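# Estación bimanual Holari: demostración en sala y jornada de puertas abiertas

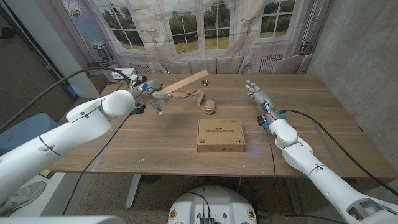 *Estación Holari en la mesa de demostración, con un palo de madera en la mano izquierda y la derecha abierta sobre el tablero.*

La estación Holari es un equipo de dos brazos con manos de varios dedos para manipular objetos sobre una mesa. Wiltora la distribuye y la enseña en funcionamiento en su sala de Mwakalinga, con cita previa y en las jornadas de puertas abiertas. En esta página se recoge lo que incluye el equipo, cómo se desarrolla una visita y qué hay que saber antes de reservar.

Última revisión de la ficha: octubre de 2020

## Qué se ve en la demostración

La visita está pensada para laboratorios, centros de formación y departamentos de ingeniería que quieren valorar el equipo antes de pedir presupuesto. Se trabaja con objetos corrientes sobre una mesa de madera. En la jornada a la que corresponde la fotografía había un palo largo y fino, una caja pequeña de cartón, una tira de tipo venda elástica a medio desenrollar y un par de piezas metálicas oscuras de poco tamaño.

Esa mezcla se mantiene en todas las sesiones. Un objeto rígido y alargado exige elegir bien el punto de agarre, porque el extremo libre se desplaza mucho con un giro pequeño de la muñeca. El material blando plantea otro problema: cambia de forma al cogerlo y rara vez vuelve a quedar como estaba. Las piezas pequeñas sirven para comprobar hasta dónde llega la pinza entre dedos.

El visitante puede traer sus propios objetos. Conviene avisar al reservar y enviar las medidas y el peso. No se admiten recipientes abiertos con líquido, herramientas de corte sin funda ni baterías sueltas.

## Composición del equipo

El suministro estándar comprende:

- 2 brazos, izquierdo y derecho, con sus manos
- base
- juego de cables para los dos brazos
- controlador Dresto
- programa de manejo y registro de sesiones
- documentación en español y en inglés

No se incluyen la mesa, el ordenador del puesto ni los objetos de prueba. El color de serie de los brazos es el blanco. Las manos llevan dedos grises y detalles en azul.

Los cables de los brazos van por fuera. Hay que prever holgura en el montaje para que no rocen con el canto de la mesa ni tiren de la muñeca en las posturas más extendidas. El manual trae un esquema de recorrido; si el puesto se monta en una mesa más profunda que la de la sala, Wiltora recomienda consultarlo antes de fijar nada.

## Modos de trabajo

**Manejo guiado.** Un operador dirige los dos brazos a la vez. Es el modo con el que empieza la visita y el que permite ver el alcance real de cada lado.

**Reproducción.** El controlador Dresto repite una secuencia guardada. Funciona bien si los objetos se colocan siempre en el mismo sitio. Con la venda los resultados son irregulares y así se dice en la visita.

**Paso a paso.** Los movimientos se ejecutan de uno en uno y esperan confirmación. Se usa para preparar secuencias y para formación.

El cambio de un modo a otro se hace desde el programa, con los brazos parados. El sistema pide confirmar que no hay nadie con las manos sobre la mesa.

## Desarrollo de la visita

La sesión tiene 3 partes y no hace falta experiencia previa con robots.

1. Presentación del equipo con los brazos detenidos. Se explican las articulaciones, las conexiones y la parada de emergencia.
2. Demostración con los objetos de la mesa. Primero se coge y se suelta con una sola mano y después se pasa a tareas que necesitan las dos, como sujetar la caja mientras la otra mano trabaja en la tapa.
3. Prueba a cargo de los visitantes, por turnos y con un técnico al lado.

Entre la segunda parte y la tercera se hace una pausa para preguntas. Quien lo desee puede llevarse el registro de su propia sesión; hay que traer una memoria USB o dejar una dirección de correo.

Las demostraciones se hacen en directo. Puede ocurrir que un objeto se caiga o que haya que repetir un agarre. En ese caso se detiene el equipo, se recoloca el objeto y se continúa. El tiempo de la visita ya cuenta con ello.

## Preguntas frecuentes en las jornadas

### ¿Se puede comprar un solo brazo?

Sí, bajo pedido. El controlador es el mismo y admite añadir el segundo brazo más adelante. La base también es común, de modo que la ampliación no obliga a cambiarla.

### ¿Qué mesa hace falta?

Cualquiera que sea estable y no ceda al apoyarse en ella. Las superficies mate dan menos reflejos, y un tablero de color uniforme facilita distinguir los objetos. Las mesas con ruedas solo se aceptan si tienen freno en todas ellas.

### ¿Se puede instalar sobre moqueta?

Sí, si es de pelo corto y está bien pegada. En moquetas gruesas hay que poner una plancha rígida debajo de la base.

### ¿Cuánto se tarda en aprender a manejarlo?

Depende de la tarea. Coger un objeto rígido y dejarlo en otro punto suele salir en la primera sesión. Trabajar con telas, vendas o cables requiere bastante más práctica, también para quien ya ha usado otros brazos.

### ¿Hay alquiler?

Por ahora no. Los centros de formación pueden solicitar una cesión para un curso concreto. Las solicitudes para el primer trimestre se cierran en enero.

## Precios de la visita

| Modalidad | Precio |
|---|---|
| Jornada de puertas abiertas | gratuita, con inscripción |
| Visita de grupo con prueba de manejo, por persona | 39 € |
| Sesión privada con objetos propios, por grupo | 400 € |

El importe de la sesión privada se descuenta del pedido si después se compra el equipo. Los impuestos van incluidos en los tres casos.

Las anulaciones se comunican por correo. Si la sala tiene que cerrar o el equipo no está disponible, se ofrece otra fecha o la devolución completa.

## Normas de la sala

- Mascarilla puesta durante toda la visita.
- Distancia entre asistentes. Los grupos se reparten en turnos si es necesario.
- Pelo recogido y sin colgantes, pulseras ni mangas anchas al acercarse a la mesa.
- Calzado cerrado.
- No se entra en el radio de los brazos mientras el equipo esté activo.
- Los menores asisten acompañados y no manejan el equipo.
- Se pueden hacer fotos y vídeos de la mesa. Para grabar la pantalla del programa hay que pedir permiso.

Los abrigos y las mochilas se dejan a la entrada. La sala está en planta baja, con acceso sin escalones.

## Instalación y asistencia

El montaje en las instalaciones del cliente se presupuesta aparte. Incluye la colocación de la base, el conexionado, la calibración de los dos brazos y una sesión de arranque con las personas que vayan a usar el equipo. Antes del montaje se pide un plano sencillo de la sala con la posición de la mesa, las tomas de corriente y las puertas.

La asistencia se presta a distancia en primer lugar. Si hay que sustituir un dedo o un cable, la pieza se envía con instrucciones y el cambio lo puede hacer el propio usuario. Las reparaciones en las articulaciones de los brazos se hacen siempre en el taller de Wiltora.

Conviene conservar el embalaje original, ya que los brazos no viajan bien en otro tipo de caja y los daños de transporte por embalaje inadecuado quedan fuera de la garantía.

## Cómo reservar

Las reservas se hacen con el formulario de contacto de Wiltora, indicando «Visita Holari» en el asunto, junto con el nombre del centro o empresa, el número de asistentes y la modalidad elegida. Si se van a traer objetos propios, hay que adjuntar la lista. La plaza queda confirmada al recibir la respuesta por correo, con la hora y las indicaciones para llegar a la sala de Mwakalinga.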